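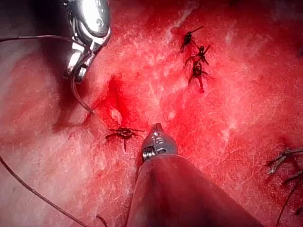
Subject: Re: [suture-practice] Tail length and thread handling in the interrupted row

On 6 October 2026, Suryani Siregar wrote:

> Hello all,
>
> I am rewriting the handout for the interrupted suture session at
> Surnden and would like some opinions before I send it to print.
>
> The old handout says "cut the tails short" and leaves it there. Half
> my group cut so close that the knot opens when you lift the edge next
> to it. The other half leave tails long enough to get caught in the next
> throw. I would like to put something more useful on the page.
>
> Second question. Do you teach people to pull most of the thread
> through before the first throw, or to leave slack on the needle side
> and deal with it as they tie? I was taught the first, but I see a lot
> of people lose the short tail that way and have to go looking for it.
>
> Third, does anyone still use dyed thread for the whole course? The
> Sarkunwood group moved to undyed for the later sessions and say it
> makes people look harder.
>
> Suryani

Suryani,

I'll take these in order, although the second one has the longest answer.

On tails: I gave up on "short" years ago for the same reason. Our sheet says to leave a tail you can pick up with the tips of the jaws without touching the knot. People understand that without having to guess at millimeters, and it works for whatever thread they have been given. For braided thread that ends up fairly short. For monofilament it has to be longer, and I say so in a separate line, since the stiff stuff works itself loose and the ends poke into everything.

I would also add a line on direction. If all the tails are laid the same way before cutting, the next stitch is easier, and you can run your eye down the row and see which knot is sitting badly. When they point every which way the row looks worse than it is, and the trainees mark themselves down for the wrong thing. A tail standing straight up gets caught on the next loop far more often than one that lies flat.

Cutting comes after the knot has been looked at. It sounds too obvious to print, but I print it. Once the ends are gone there is very little you can do about a loose knot except take it out and start over.

On slack: I teach pulling the thread through until the tail is just long enough to grasp, then stopping. Your people lose the tail because they pull with their eyes on the needle. Ask them to look at the tail while they pull. The needle isn't going anywhere if it is held properly, and if it isn't held properly you want to know that before there is a loop around it.

After that, the needle side has to go somewhere. I have them make one open curve of thread above the tissue and wrap from that. If the curve lies down on a wet surface it sticks, and then every wrap drags. If it stands too high it falls off the jaws. Most people find the right height after an afternoon, and telling them a number doesn't seem to help. 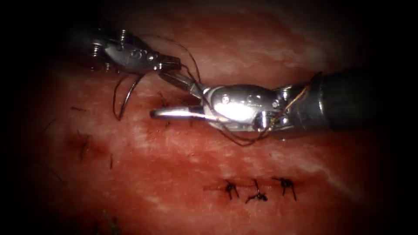

Both sets of jaws close together, dark thread looped across, curved needle just left of the right-hand jaws.

The spot where I see the most trouble is where the two sets of tips come together. People bring them in until they touch and then have no room to turn. I tell them to stop a little before that and bring the thread to the jaws. If you want a drill for it, have them do the wrap and the pickup with no stitch in at all, just a length of thread lying across the surface, and do it slowly. We spend the first part of session 2 on nothing else. There is some complaining.

Where you park the needle during the throws is worth a paragraph of its own. Things I'd put in it:

- Know where the point is before you begin to wrap.
- Keep the curve of the needle clear of the loop, so the thread doesn't slide down onto it.
- If you have let go of the needle, say so out loud. This is for the person beside you as much as for yourself.
- Don't pull the thread tight with the needle still swinging. Take hold of the thread instead, a short way back from the swage.

On tension, I would drop the sentence in the old handout about pulling "firmly." Our trainees read that as hard. The edges should meet and that is all. If the surface goes pale and puckers around the knot, it is too tight, even if the knot itself is very neat. I have passed rows that looked a bit untidy and failed rows that looked like embroidery, and the second kind always leads to an argument.

Spacing is the other thing missing from the draft you sent in May. People start evenly and then drift once they get tired or run into a patch they don't like. We have them look back over the row after every 2 stitches. You could put that on the handout as a tick box. A pooled area should be dealt with before the next bite and not after it — you can't judge the depth of a bite you can't see going in.

On dyed thread: we use black all the way through. I did try the undyed for one course and what I mostly learned was that I couldn't see what anyone was doing wrong. On a red, shiny surface black shows up at once, both the knots and any stray loop. Perhaps Sarkunwood have better lighting than we do. If the aim is to make people look harder, I would rather turn the lighting down a bit for one session and leave the thread alone.

Supplies, since two people wrote to me off list. The Pesar practice thread still comes in the box of 200 packets, with needle attached, and it is fine for this. The needles go dull sooner than the better ones. Throw them out when they start to push the tissue ahead of the point, and don't let anyone save them "for drills," or you will find them in the drawer for good. Pinheiro sell the same weight of thread on the reel, without needles, and that is what I use for the wrapping drill. Last time I ordered 4000 feet of it, which was a mistake in the quantity box, so if anyone in reach of us wants a reel please write to me and I'll mail it for the postage.

One small correction to your page 2. The figure labels the free end and the needle end the wrong way round in the second step. They are right in the first step and right again in the third, so I think the drawing was flipped at some point and the labels stayed put. I missed it myself until a trainee followed it exactly and came up with a granny knot.

Could you send the revised text to the list before it goes to the printer? I can read it the same evening. I would also like to borrow the section on taking a stitch out, if you don't mind, as ours is one sentence long and it shows.

Isla Strachan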